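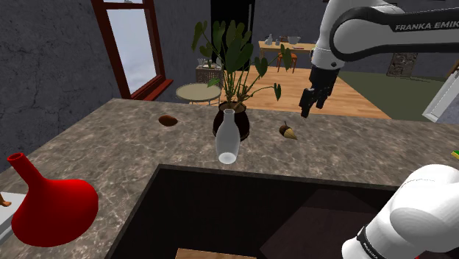

TOOLS & TRADES

The Kitchen That Isn't There

Magnusson sells rooms by the thousand to people who want to teach a robot arm some manners. I spent October living in a few of them.

The first thing I did in my new kitchen was lose track of the time. I had meant to look in for a minute before lunch, and when I next glanced up from the screen the coffee at my elbow had gone cold and my own kitchen, the one with the dishes in it, was getting dark.

The new one had a stone counter with pale veins running through it, a wood plank floor, and a window with a dark reddish-brown frame and a bluish-white sort of day outside. A leafy plant in a glossy pot stood behind a glass bottle, and you could see some of the pot and leaves through the glass (I moved on from that bottle very slowly, I admit). Over the back of the counter hung the black gripper of a Franka Emika arm, fingers down, holding nothing, looking for all the world like a guest who has been told to help herself and can't decide.

All of it is simulated, of course. The room comes from a subscription service called Trenura, made by a small firm named Magnusson, and it is aimed at labs, schools and the kind of patient hobbyist who would like to try out a robot's habits before letting it near the good glasses. You pick a room, you pick an arm, you scatter some objects around, and you let your software have a go. When it goes badly you press reset. I pressed reset a great deal.

The library has 700 rooms at the moment, and my favorites are the kitchens, partly because I like kitchens and partly because they're the fussiest. Whoever sets the counters has a taste for odd company. In mine there was a bright red funnel-shaped vessel leaning toward the left, a little acorn-like thing near the gripper, and on the other side of the plant a smooth reddish-brown oval that I took for a nut in the morning and a small potato by the afternoon. I wrote to Magnusson to ask which it was. Roald Eide, who runs the room-building side, wrote back that he'd rather I didn't know.

"The arm doesn't get a label either," he said when we talked later on the phone. "It gets a shape and a surface and it has to come up with a plan. If you only ever practice on mugs, you end up with something that's very good at mugs."

Eide used to build sets for a regional theater, and I think you can feel it. There's furniture in the back of these rooms that the arm will never reach. Mine had a round side table, and past it a light wooden dining table with a bowl and bottles on it and a stool tucked below. I asked whether that was showing off. He laughed and said a little, yes, but that a camera takes in the background whether you decorate it or not, and a robot trained in front of bare walls tends to get flustered by a bookcase.

So how is it to use? Lovely, once you're in. Getting in took me most of an evening. The installer wants a graphics card better than the one in my old desktop, and I ended up borrowing time on the Flotico rental service, with its own password and its own opinions about passwords. A room takes 30 seconds to open there, and switching arms means opening it all over again. The manual assumes you already know what a joint limit is. (I do now!)

My test was simple enough: pick up the acorn-like thing and put it somewhere else. The practice controller that comes with Trenura managed it in 3 tries out of 10 on my first evening, with the default settings and me cheering. It did much worse with the glass bottle. Glass is hard for any vision system, and I was glad to see that the makers hadn't dodged it by painting everything a sensible solid color.

The closest competitor I've tried is Fallwood, which is cheaper and opens quickly, and which I'd hand to a beginner without a second thought. Its rooms are tidier, though, and after a week I missed the clutter. Fallwood also lets you build your own objects from the main menu, where Trenura makes you go through a separate editor that crashed on me twice. Eide says a new editor is being worked on and wouldn't give me a date.

What you won't get from either one is the feel of the real thing. Friction in particular is a polite guess, and anything you teach an arm in here will need further lessons on an actual counter. Magnusson says so on the second page of the manual, which I appreciated. If you have an arm at home or at work already, think of Trenura as the place to do your clumsy early evenings. If you don't, the trial lasts a month and includes all the kitchens, and I'd start with the stone one.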